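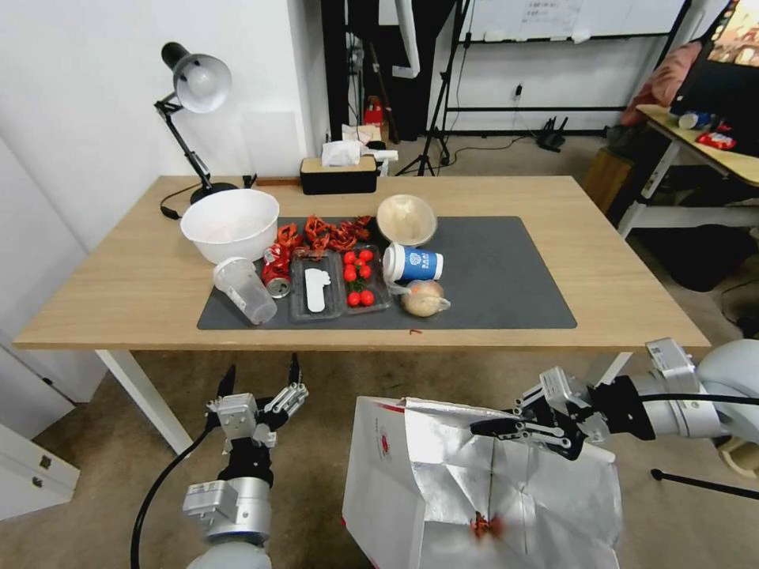 Has anyone been to the Warkum street festival on the Friday night, and is it worth queuing for? My sister wants to go in December and has sent me the programme 4 times. She says the crayfish stalls are the main thing, and I do like crayfish, as the heap of red shells on my table will confirm, but I can eat those at home with a lamp and a box of tissues to hand. What I want to know is whether the lantern parade starts on time and where you stand if you are short.

Posted by Matos_side

Horácio Marinho

The parade is down for seven and leaves when the band has finished its supper. Stand on the steps by the Livent hall, on the left going up. I counted 374 lanterns last year - I had the time. Grandstand seats are sold by Soltitach and go early. The crayfish is good, though you eat it standing up with a paper napkin and your coat on.

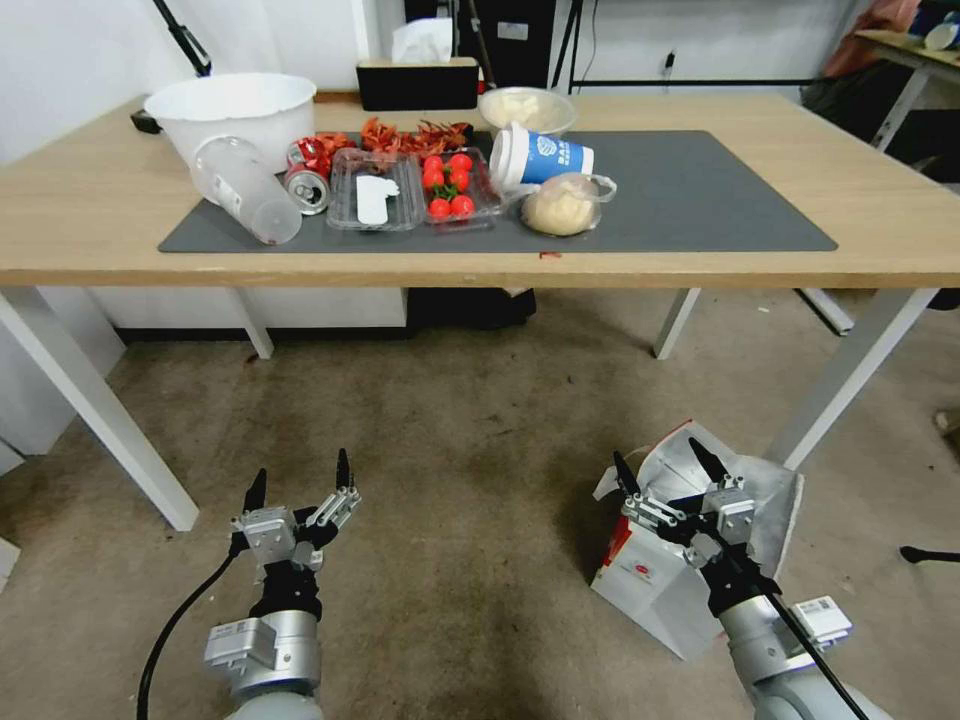
Getting there and back

Take the bus. The car park holds 1,133 cars and lets them out through one gate.

warkumwidow

its ok. bit loud. went 3 years running and never saw the front of the parade, only the back, which has the horses. Bring wellies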